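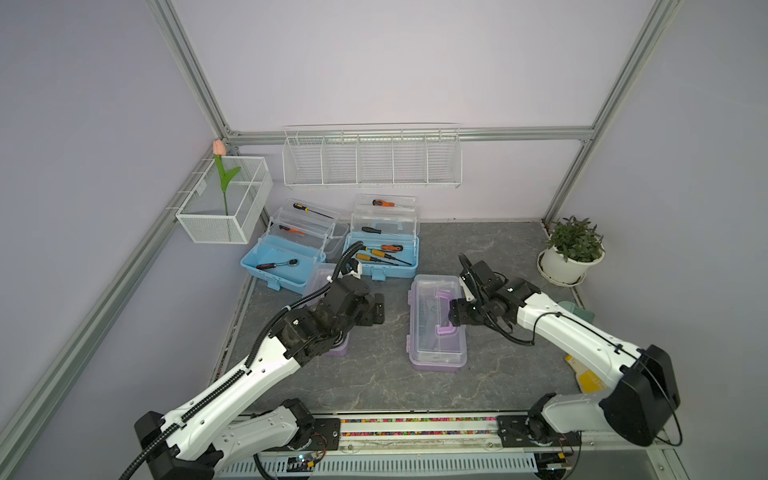
Home Features Reviews Workshop Subscribe

The Fisex bench cell is sold as a kit: two arms on a common rail, grippers, controller and software. Murakami, the Cloltholm distributor, quotes 13 weeks for delivery. Assembly took us 2 days.

Farah Latuheru set the unit a tool-sorting job with toolboxes and hand tools. Rigid handles gave little trouble. Glossy plastic did – reflections upset the wrist camera, and she spent 15 minutes adjusting exposure before the first run on Thursday.

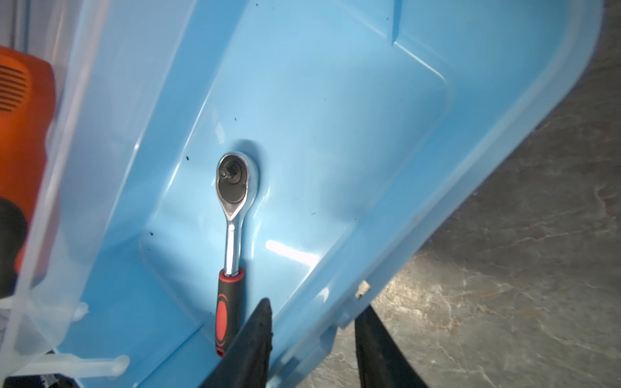 Wrist view: ratchet wrench in a light blue bin, with glare to the right of the tool.

The manual runs to 70 pages and is thin on calibration. Support by telephone was prompt.

Contact the Sastumton office | Copyright | Back to top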